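Drirnon Wash & Fold: Frequently Asked Questions
Last updated 9/17/25

Hours and Drop-Off
Pricing
Team Kits
FAQ
Contact

We get the same questions over and over, many of them from the same people. Answers follow. If yours is missing, ask at the counter in Wastitcombe and it may turn up here.

What exactly is wash and fold?
You bring us dirty clothes in a bag. We sort them, wash them, dry them, fold them and give them back in a cleaner bag. Ironing is a separate service with a separate price and a separate level of enthusiasm.

Do I need to sort my laundry first?
No. We will sort it again anyway. If there is something that must never meet hot water, put it in its own bag with a note. "Be careful with the nice one" is not a note we can work with.

How long does it take?
Drop off before noon and it's ready the next business day. September is slower, on account of every school and league in the area starting up at once. Allow 2 days then, and don't plan on wearing anything in the bag to a wedding.

Do you check pockets?
Yes. Coins, keys and cards go into an envelope stapled to your ticket. Tissues we throw away, with feelings. Please check them yourself too. A pen can get past anyone, and it only needs to get past once.

What detergent do you use?
Milasell unscented, unless you ask for the scented one. You can also bring your own. Write your ticket number on the bottle, and please don't bring it in a drinking glass with foil over the top. This has come up.

Can you get grass stains out?
Usually, if they're fresh. A stain that spent the off-season in the trunk of a car has put down roots. We'll try twice and then we'll call you.

Do you lose socks?
We return the socks we receive. Many arrive single. We have a basket of unclaimed ones by the door and you're welcome to look through it, though we've never seen a happy reunion.

TEAM KITS AND JERSEYS

Do you wash whole team kits?
Yes, up to 40 pieces per order at the kit rate. Bigger clubs can split the load over two tickets. Gebru League teams get the same rate as everybody else, however many times the league calls.

My jersey is red and white. Will it turn pink?
Not if it's treated right. Cold water, inside out, out of the machine as soon as the cycle ends. The pink happens when a damp shirt sits balled up with its red parts leaning on its white parts for an afternoon. Never soak one overnight to be on the safe side. The soak is the unsafe side.

What about printed numbers and patches?
Inside out, low heat or no heat, and no iron directly on the print. If a number is already peeling when it comes in, we write that on the ticket and ask you to sign. We like you, but we've been blamed for 245 peeling numbers (we keep a tally on the wall) and most of them were peeling when we met them.

How should I fold a jersey at home?
Lay it face down on something flat and smooth it out. Bring each side in toward the middle, sleeve folded back on itself, then fold the bottom up to the collar and turn the whole thing over. Keep the creases off any lettering. It takes less time than looking for the shirt later.

A sofa will do if the table is taken, but start by spreading the shirt out all the way. Most home folding fails right there, at the stage we call "put down for a second."
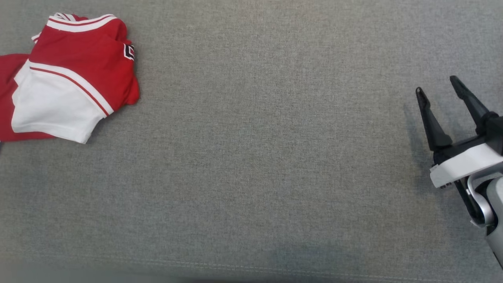

Red and white shirt, partly folded. We'd call this a start.

Is that stage really so bad?
For an hour, no. For a week, you're setting creases into the fabric, and someone will eventually sit on it. Shirts with a stiff print hold a grudge longer than plain ones.

Can I just hang them?
Sure. Use a wide hanger and let it dry completely before it goes in the closet. Wire hangers give a jersey shoulders it didn't ask for.

THE REST

Is there a weight limit?
Per bag, whatever you can lift onto the counter without help. In a typical week we get through nearly 600 pounds of laundry and would like to keep our backs for the next one.

What if I don't pick up my order?
We text you, then we text you again in a slightly different tone. After a month there's a storage fee. After three, your towels go to the animal shelter, where they'll be appreciated.

Do you take cash?
Yes, and cards. We don't take the coins from your own pocket envelope as a tip, though several people have offered.

Can I watch you fold?
There's a window. Please don't tap on it.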